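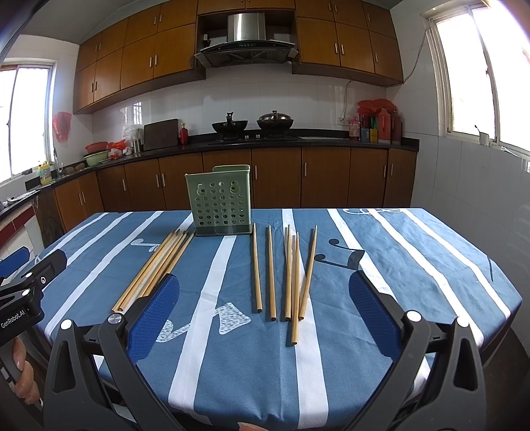
Multi-room audio: your questions

These are the questions we get asked most by customers thinking about music in more than one room. If yours isn't covered, ring the Sunmont showroom or use the contact form. Phones are answered until 5.30pm, and until 8pm on a Thursday.

What does multi-room audio mean?

It means speakers in several rooms, run from one system. You can play the same thing everywhere or something different in each room. Most of our customers control it from a phone or tablet, though we also fit wall keypads.

Do I need to have cables put in?

It depends on the system. The Zelow range is wireless, so each speaker needs a mains socket and a decent Wi-Fi signal. The Multanari range is wired. Every speaker is cabled back to an amplifier, usually in a cupboard or under the stairs. Wired systems are more work to install but they don't depend on your Wi-Fi to carry sound between rooms.

If you are rewiring or replastering anyway, have the cable put in now, even if you don't plan to buy speakers for a year or two. We can supply a cable plan for your electrician.

How much mess is there with ceiling speakers?

Some. We cut a round hole for each speaker and may need to lift a floorboard or two in the room above. The hole for our standard ceiling speaker is 204 mm across. We put dust sheets down and hoover up before we leave. We don't do plastering or decorating, so if a wall has to be chased out you will need someone to make good afterwards.

Can speakers go in a bathroom?

Yes, if they are rated for damp rooms. The smaller Multanari ceiling speaker is, and it needs a 164 mm hole. Ordinary speakers will rust or fail in time and the warranty won't cover them. Plug-in speakers such as the Zelow should stay out of bathrooms altogether.

Will it work with my existing hi-fi?

Usually. If your amplifier has a spare line input, we can add a streamer so that it shows up as another room in the app. Older separates are fine. Please bring the model number when you visit, or a photo of the back panel -- the back is more use to us than the front.

Can I play records through it?

Yes, but the turntable needs a phono stage, either built in or as a separate box. There will be a short delay between the turntable and the speakers in other rooms. You won't notice it unless you are standing in a doorway between the two.

Will the neighbours hear it?

In a semi or a flat, they might. Bass is what travels. We avoid fixing speakers to party walls, and we can set a maximum volume for each room. Ceiling speakers in a flat will be heard upstairs unless they have back boxes, which we can quote for.

What does a survey cost?

A home survey is £200. We take it off the final bill if you go ahead. For a single room we can often quote from a floor plan and a few measurements, with no charge.

How long does fitting take?

A wireless system in a finished house is normally done in a morning. Wired systems are usually 2 days, longer if the floors are solid or the loft is hard to get into. We will tell you at the survey.

Who comes to do the work?

Our own fitters. Mains work, such as adding a socket, is done by Qaisi Electrical and appears as a separate line on your quote.

What if the internet goes down?

Streaming services will stop. Records, CDs and anything stored on a drive at home will carry on playing, as long as your router is still switched on.

Can I add more rooms later?

Yes. With Zelow you buy another speaker and add it in the app. With Multanari you need a free pair of outputs on the amplifier, so tell us early if you think you may extend -- it is cheaper to fit the larger amplifier at the start than to swap it.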